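Mediengeschichte II, Skript zur Sitzung 5
Gastarbeiter und ihre Kinder in der Fernsehserie

Stand: Mai, noch nicht korrekturgelesen, Hinweise bitte per Mail

1. Wo wir stehen
Letzte Sitzung: Hörfunk, muttersprachliche Sendungen, Programm von Ausländern für Ausländer. Heute Fernsehen, und zwar fiktional. Nachrichten und Magazine kommen später, bitte nicht alles in einen Topf werfen. Leitfrage: Wer darf in einer Serie eine Wohnung haben, einen Beruf, ein Privatleben? Und wer kommt nur zur Tür rein, sagt einen Satz und geht wieder.

2. Begriffe (klausurrelevant)
Sichtbarkeit: kommt eine Gruppe überhaupt vor. Rein quantitativ, sagt noch nichts über die Rolle.
Stellvertreterfigur: eine Person steht für alle. Muss alles erklären, darf keine schlechten Eigenschaften haben oder hat nur schlechte.
Problemfilm: die Herkunft IST die Handlung. Konflikt kommt von außen an die Familie heran oder aus ihr heraus (Vater, Ehre, Heirat), aufgelöst wird er meist von einer deutschen Figur. Sozialarbeiterin, Lehrer, Kommissar.
Beiläufigkeit: Figur hat einen Namen und eine Geschichte, Herkunft wird nicht verhandelt. Bei Yazıcı heißt das "Nebenbei-Figur", gleiche Sache.

3. Phasenmodell nach Güven Yazıcı
Vier Phasen, Übergänge fließend, Jahreszahlen bewusst weggelassen.
a) Abwesenheit. Arbeitskräfte sind im Land, in der Serie wohnt trotzdem keiner im Haus.
b) Problem. Siehe oben. Gut gemeint, viel Pädagogik. Gebrochenes Deutsch als Regieanweisung, auch bei Darstellern die akzentfrei sprechen.
c) Komödie. Zweite Generation spielt und schreibt mit. Klischees werden vorgeführt und dabei auch wiederholt, darüber streitet die Literatur bis heute.
d) Normalisierung. Strittig! Yazıcı selbst setzt ein Fragezeichen dahinter.

Kritik von Montserrat Cuevas: Modell ist zu sehr auf die türkischen Familien zugeschnitten. Spanische, portugiesische, griechische, jugoslawische Figuren laufen anders, oft über die Gastronomie. Der Wirt als Dauerrolle: beliebt, gesprächig, ohne eigene Handlung. Cuevas nennt das "freundliche Kulisse". Außerdem fehlen ihr die Frauen, die als Arbeiterinnen allein gekommen sind, die passen in keine der vier Phasen richtig rein.

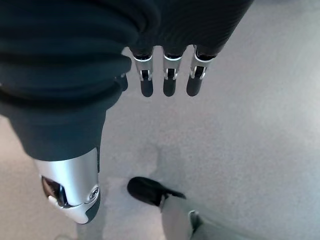
Warum reicht es nicht, einfach die Figuren zu zählen?
Weil die Zahl nichts über Redeanteil, Beruf und Handlungsfunktion sagt. Eine Serie kann viele Nebenrollen mit Migrationsgeschichte haben und trotzdem jede Entscheidung von anderen treffen lassen. Deshalb immer beides erheben.

4. Fallbeispiel: die Lalon-Stichprobe
Projekt Lalon, Leitung Cuevas. 40 Serien, daraus 800 Szenen mit mindestens einer eingewanderten Figur. Codiert wurde: Ort der Szene, Redeanteil, Beruf, wer beginnt das Gespräch, wer beendet es.
Ergebnis in Kurzform: Arbeitsplatz und Polizeirevier häufig, eigene Küche selten. Gespräche werden überwiegend von der deutschen Figur beendet. Tabellen auf dem Handout, hier nicht nochmal.
Schwäche: nur Vorabend und Hauptabend, Kinderprogramm fehlt komplett. Gerade da ist aber früh experimentiert worden. Auch Regionalprogramme nicht drin.

5. Hinter der Kamera
Kurz, weil Zeit knapp. Besetzung ist nur eine Ebene. Wer schreibt, wer nimmt das Buch ab, wer sitzt in der Redaktion? Viele Schauspieler berichten in Interviews von immer gleichen Angeboten: Gemüsehändler, Kleinkrimineller, strenger Bruder. Absagen konnte man sich nicht oft leisten. Quellenlage dünn, meist mündlich, also Vorsicht beim Zitieren.

6. Bis zum nächsten Mal
Lesen: Cuevas, Kapitel 4 (im Reader). Yazıcı nur die Einleitung.
Eine Folge einer Vorabendserie eigener Wahl ansehen und eine Szene nach dem Lalon-Schema codieren, halbe Seite genügt. Bitte nicht alle diesselbe Serie. Referatsgruppe Komödie meldet sich noch wegen der Ausschnitte, der Beamer braucht einen Adapter.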